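## 3. Running the open-day demonstration

The Clellach task puts a small white block on a green lid. Visitors at the Cendville open day will ask what it's for. Have an answer ready, preferably a short one.

1. Check that the mat lies flat and is taped at all 4 corners. Press the tape down again before the doors open.
2. Put the lid and the block on the mat, apart from each other.
3. Load the Nikcombe task file and run it 3 times with the room quiet. It will behave beautifully. Try not to get attached.
4. Let visitors in, no more than 8 at a time.
5. Start the run and keep talking. The arm is slower than anyone's patience.

**Caution:** Keep hands off the mat while the arm is powered. This includes helpful hands.

**Note:** If the block misses the lid, stop the run, reset both pieces and go back to step 5. Do not narrate the miss. They saw it. 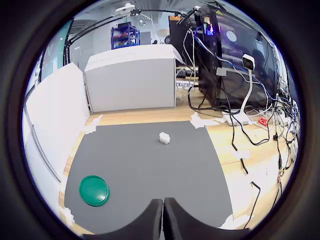

Same mat, same lid, same block:

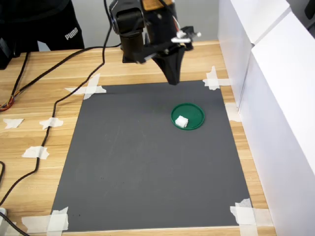

**Milagros Gatchalian**
Demonstrations lead, Pascual workshop

After the last group, park the arm, switch off the power and write the run total in the log. Last February's reads 1,035, in Ramil Lacson's handwriting, and he is still asked about it. Spare blocks go back in the drawer with the tape.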